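Potgieter House reopens its lower floor

Conservation work at a former textile merchant's home has added two rooms to the public route

The lower floor of Potgieter House opened to visitors on Sat 26 September, after a program of repairs to the drains, floor joists and west wall. The house and its grounds cover 10 acres on the north side of the Ultden valley.

Visitors enter through the former counting room. The plaster is lime throughout, applied in three coats. Keabetswe Kruger, who led the survey, found that an earlier cement render had trapped moisture behind the paneling. It was removed by hand.

The second new room holds the sample collection: 1,586 pieces of printed cotton, of which some 400 are on display at any time. Drawers are rotated in November to limit exposure to light. Levels are kept low, and eyes need a minute to adjust.

"People want to see the backs of the cloths," says Busisiwe Chauke, the curator. "The backs show where the block was set down twice."

Outside, the walled garden has been replanted to a plan found in the estate papers. The Nanel path - a loop of 2 miles - starts at the garden gate and returns by the ice house. The surface is packed gravel as far as the bridge and grass after that. Dogs are allowed on leads. 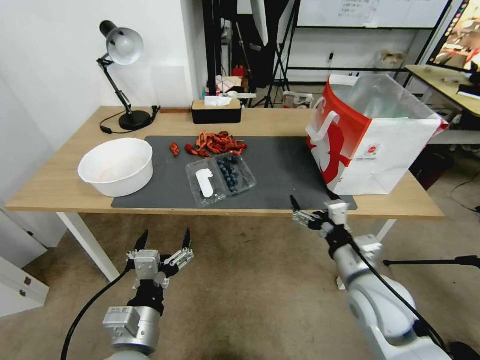
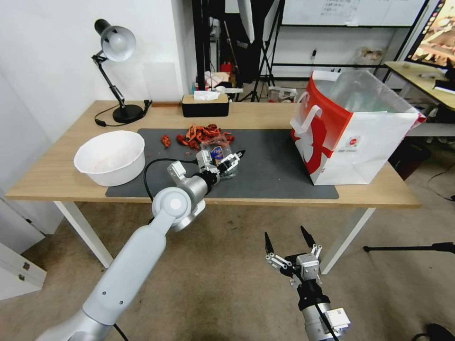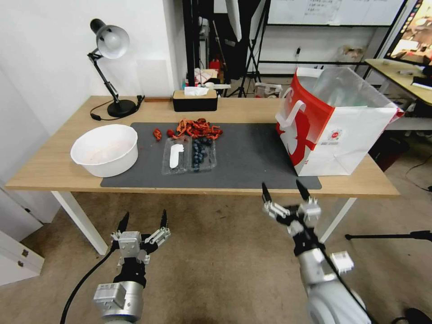 Parking is at the east gate. The lower floor has step-free access from the courtyard, but the upper floor is reached only by the main stair, with 17-inch treads at the turn. Guided tours of the sample room are kept small and should be booked ahead. The garden and path stay open when the house is closed.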